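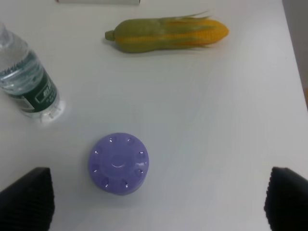
Section 4: Leveling, Height Settings, and First Use

By Yao-tsung Mak
November
6 min read

By the time you reach this section, the legs, crossbars, and top of your Lindomell desk should be fully joined (Section 3). If the desk is still upside down on the floor, turn it over now. Two people are needed for this. Lift by the frame and never by the edge of the top or by the control box.

CAUTION: Do not plug in the desk until step 6. The legs can move without warning if a button on the hand control is pressed while the desk is on its side.

4.1 Placing the desk

1. Move the desk to the place where it will be used. Carry it. Dragging it bends the leveling feet.

2. Leave a gap behind the desk so that cables can hang freely. Where there is a windowsill, shelf, or cabinet above the desk, measure from the floor to its underside and write the number down. You will need it in 4.3.

3. Check that no drawer unit, trash can, or heater sits under the top. A drawer unit on wheels may be put back after the lower limit has been set.

Note: The standard top is 1,848 mm wide. The long top, sold as a separate kit, is 2,316 mm wide and must be used with the extra center rail. If you have the long top and there is no center rail in the box, stop and contact your dealer.

4.2 Leveling

4. Set a spirit level on the top, first side to side and then front to back. Turn the foot under the lowest corner counterclockwise, seen from above, until the bubble is centered. Work in half turns. On thick carpet, let the desk stand overnight and check it again in the morning.

5. Press down on each corner in turn. If the desk rocks, one foot is not touching the floor. Lower that foot until it just makes contact, then tighten its lock nut with the flat wrench.

Do not try to level the desk by loosening the leg bolts. The legs have to stay square to the crossbars or they will bind when they travel.

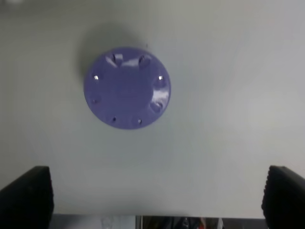
Paora Rakena wrote in after the last edition to say that on an old wood floor the order in step 4 should be the other way around, front to back first. "My floor slopes toward the window, and I chased the side-to-side bubble for an hour before I tried it the other way. After that it took a few minutes." Either order is fine. On a floor that slopes mostly one way, begin with that direction.

4.3 Power and first reset

6. Plug the power cord into the control box and then into a grounded wall outlet. Do not use an extension cord. The hand control should light up and show either a height or the letters RST.

7. Press and hold the down button. The desk will move slowly to its lowest point, stop, rise a little, and stop again. Keep holding the button until the display shows a height. Letting go early does no harm, but the reset will have to be started over.

8. Raise the desk to its full height while watching the cables. None of them should pull tight. Lower it again and check that none of them are pinched between the leg and the crossbar.

CAUTION: Keep children and pets away from the desk during the reset. The anti-collision feature is off until the reset is finished.

9. Set the upper limit. Take the measurement from step 2, subtract the height of the tallest thing you keep on the desk, and subtract a hand's width more. Raise the desk to the result, then hold M and the up button together until the display blinks.

10. Set the lower limit in the same way with M and the down button. If you have a drawer unit under the top, leave a finger's width above it.

4.4 Finding your heights

There is no correct height that suits everyone. Sit with your feet flat and your elbows at your sides, and bring the top up until your forearms rest on it without your shoulders lifting. Save that as position 1 by pressing M and then 1. Stand up in the shoes you normally wear — this makes more difference than people expect — and repeat for position 2.

Use both positions for a week before you decide they are right. Most people lower the standing height a little after the first few days. To change a saved height, move the desk and save again over the old number.
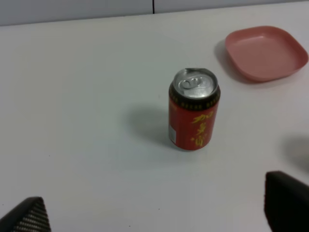
Positions 3 and 4 are free for whatever you like. A second person who shares the desk can take them. They can also be used for jobs that need a lower or higher surface, such as sewing or wrapping parcels.

4.5 Fitting the accessory tray

The Pluvetti tray is 600 mm long and 400 mm deep and fits under either top. Skip this part if you did not order one.

11. Raise the desk to standing height and unplug it.

12. Hold the tray against the underside with its open side facing you. Mark the screw holes with a pencil. Keep the tray clear of the crossbars and the control box.

13. Drive the short screws by hand. A power driver can push them through the top.

Note: Endale trays from before the name change use longer screws. Do not use those screws with this desk.

4.6 If something is not right

The desk stops partway up. It may be overloaded, or it may have reached the upper limit. Take some weight off and try again.

One leg moves and the other does not. Unplug the desk, push both leg cables firmly into the control box, and repeat step 7.

The display shows HOT. Leave the desk alone until the message clears. Do not unplug it.

The desk wobbles at full height. Some sway is normal. If there is more than there was on the first day, tighten the leg bolts in the order given in Section 3 and check the feet again.

Related sections
Section 3: Joining the Frame and Top
Section 5: Cable Routing
Section 6: Cleaning and Care
Fitting a Fullard Monitor Arm
Long Top Kit: Center Rail Instructions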